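Minutes of the monthly meeting on the cloth folding examples
Puvach project, Solanki building, second floor room
May, start at 10.15

In the chair: Bhupendra Nigam
Minutes: Kamlesh Joshi
Also present: the three operators of the morning shift, two persons from training, one person from Wikura by telephone (items 2 to 4 only)

1. Minutes of the previous meeting

The minutes were accepted with one correction. In item 5 it was written that the spare follower arm is at Denditano for repair. The arm was returned before that meeting took place and it is in the cupboard. Kamlesh will correct the text.

2. State of the collection

The set now holds 3,551 accepted episodes. Bhupendra reminded the meeting that this number includes the old towel episodes, which were recorded with the former wrist mounting and which the training side may decide to leave out. The person from Wikura asked if both numbers can be given in future, with and without towels. Agreed.

The next delivery is 500 episodes of garments, two garments on the table at the start, one to be handled and the other to be left alone or to go to the basket, depending on the instruction. The operators find this harder than the single garment. When the two pieces touch each other the fingers easily take both, and to separate them again costs a large part of the episode.

It was discussed if such episodes should be rejected. Training would like to keep them, on condition that the operator corrects the mistake within the same episode and in a calm way. An episode in which the operator shakes the gripper to get rid of the second cloth should be rejected. Bhupendra said that the word "calm" is not a rule and that two operators will understand it in two ways. After some discussion the following wording was agreed: the gripper opens, it moves up and clear of both pieces, and a new grasp is made. If this order is not followed, the episode is rejected.

3. Length of the episodes

The limit is at present 60 seconds. The operators asked for a longer one for the two-garment task. Training would prefer not to change it in the middle of a delivery. It was mentioned that many episodes begin with several seconds in which both arms stand still, while the operator reads the instruction from the screen. These seconds are of no use and they count in the limit. Kamlesh will ask if the recording can start with the first movement of either arm. Until there is an answer, the limit stays as it is and the operators read the instruction before they press the pedal.

4. Start positions

Training has looked at the first picture of 100 episodes, taken without selection. In too many of them the garment to be folded lies in the middle and nearly flat. The operators explained that they put it like this without thinking, when they clear the table for the next take. The wish is for more variety: rolled, inside out, half under the other piece, close to the walls.

One operator proposed to drop the garment from the height of the elbow and to accept the position as it comes. This was liked by all. The drop is done by hand, before the recording, and the garment is not touched again. If it falls outside the reach of both arms, it is dropped a second time.

The person from Wikura asked if the basket should also change its place. For this delivery the basket may be turned and may be moved, but it must remain inside the walls and must be seen by the fixed camera. Wikura left the call after this item.

5. Cameras

The fixed camera gives no trouble. The wrist cameras see very little when the gripper is deep in the cloth — large areas of one colour and not much else. Training said that this is expected and that the two wrist views and the fixed view are always used together. The operators should therefore not lift the arm only to obtain a better wrist picture. It teaches the system a movement which has no purpose.

The lens of the left wrist camera shall be wiped at the beginning of every shift. It was forgotten twice since the last meeting. A line for it will be added to the start list, after the check of the cables.

6. Written instructions for each episode

The sentences are at present typed by the operator after the recording. They differ much: "fold the pink one", "pink trousers fold in half", "fold". Bhupendra would like to keep natural differences between persons, but a sentence of one word is too poor. The agreement is that each sentence names the garment by colour and says what is to be done with it. Spelling will be checked by Kamlesh once a week. The older sentences will not be changed for now.

The two-garment table with pink and lime green, wrist and fixed views:
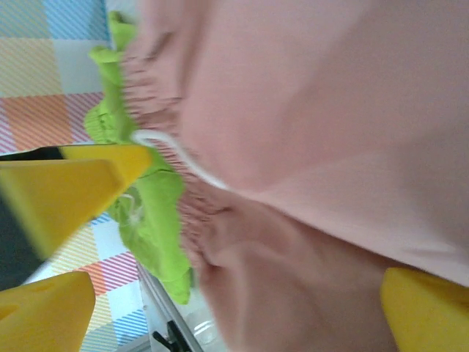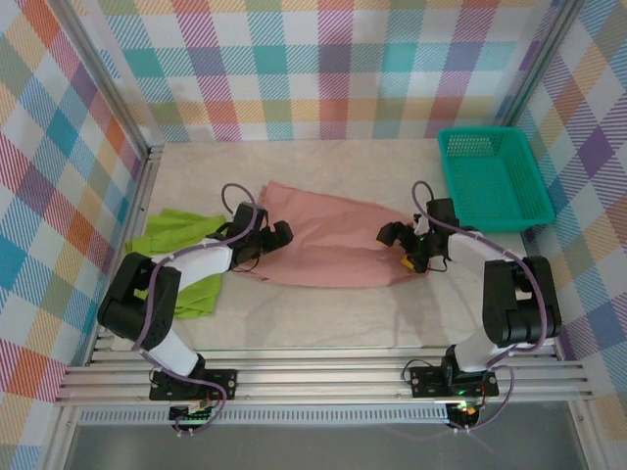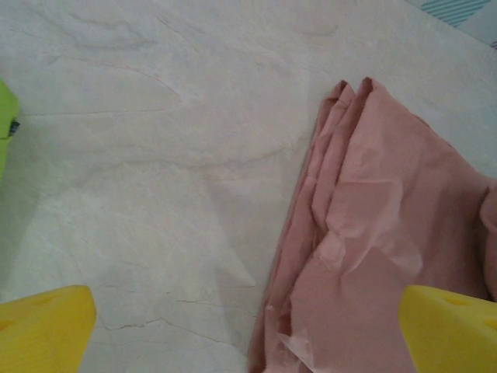 On the question of rejected episodes, Bhupendra Nigam replied that he would prefer to have them stored and not deleted, each with a short reason in the log. He said that a grasp which fails and is repaired tells the system more than a tenth clean fold of the same garment, and that at Denditano they deleted their failures in the first year and later had to record them again. He asked the operators to write the reason in their own words — a list to choose from can be made when it is known which reasons come back often. The operators agreed to try this until the next meeting. The disk space is to be checked first.

7. Actions

Kamlesh: correction of the previous minutes; question on the start of recording; line on the lens in the start list; weekly check of the sentences; disk space.
Bhupendra: rule for second grasps to be sent to all operators in writing; both episode numbers in the report to Wikura.
Operators: start by drop for all garment episodes; reasons for rejection in the log.
Training: answer if the towel episodes stay in the set.

8. Other matters

The chair at the second station is broken and should not be used. The room is needed by another group in the afternoon of the next meeting, so we begin again at 10.15 and must finish before lunch.

The meeting was closed at 11.40.

Puvach project minutes | Contact: Kamlesh Joshi, Solanki building | © Puvach | Back to top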